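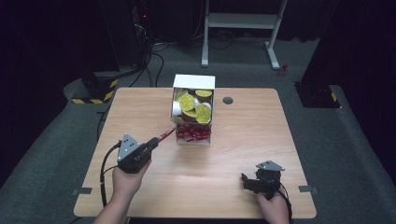
Right, the new Grondine record. I've had it on since seven this morning and I'm not stopping. Four tracks, 50 minutes, all of it tuned so low my windows hum along. It's a coffee album if ever there was one – put a box of pods with yellow-green lids next to the stereo, start side one and let that first riff take as long as it likes (eleven minutes, glorious).

2/ Oksana Lytvynenko's drumming!! She sits so far behind the beat on "Rurska" that you lean forward waiting for her. Then the fuzz drops out, it's only her and the bass, and oh my word.

3/ Prys Parry sings properly on this one, by the way. On the first album he was buried under everything. Now you can pick out the words, and the harmony with Nerys Price near the end of "Pumphrey" gave me goosebumps both times.

4/ Vinyl is 245 copies on Flemero, smoky green, with a fold-out by Delyth Landeg. Mine is number 7 and I've been unbearable about it.

5/ If you like your doom with a bit of a tune – early nineties flannel, big sad choruses – start with track three and work outwards. The closer is the heaviest thing they've done, so save it.

6/ Oratile Ntuli asked about live dates. Only a few in December so far, small rooms. I'm going to the first one and taking earplugs this time.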